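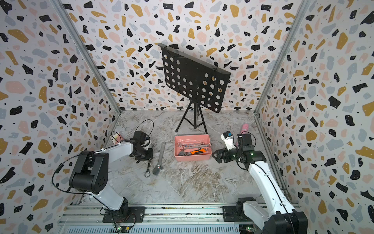
CHAPTER 2
Reading at Sight

Pick up a piece of music you have never seen before, set it on the stand, and play it. That's sight-reading, and it is one of the great pleasures of being a musician! A good reader can walk into a room of strangers on a Wednesday night and be making music with them five minutes later.

Many students believe that sight-reading is a gift. I believed it too, until my first teacher, Struan Laing, handed me a fat book of folk tunes and told me to play one every morning before breakfast, mistakes and all. The book was the Karkham Collection, with 832 melodies in it, most of them short enough to fit on half a page. By September I was reading whole lines where I used to read single notes – and I was hooked.

What changed? Mostly my eyes. Beginners look at the note they are playing. Experienced readers look ahead, often by a full measure, and let their hands catch up. They also see notes in groups, the way you see the word "house" without spelling it out. A run of notes up a scale is one thing to them, and so is a broken chord.

In this chapter you will learn to
scan a new piece before you play a note
keep a steady beat when you make a mistake
spot scales, chords, and repeated rhythms
read ahead of your hands

Key terms: measure, key signature, interval, phrase, pickup note

Before You Begin

Turn to the tune "Skokier Fair" on page 51. Don't play it yet. Find the key signature, the time signature, and the highest note, then tap the rhythm on your knee from start to finish. Now play it once, slowly, without stopping for anything.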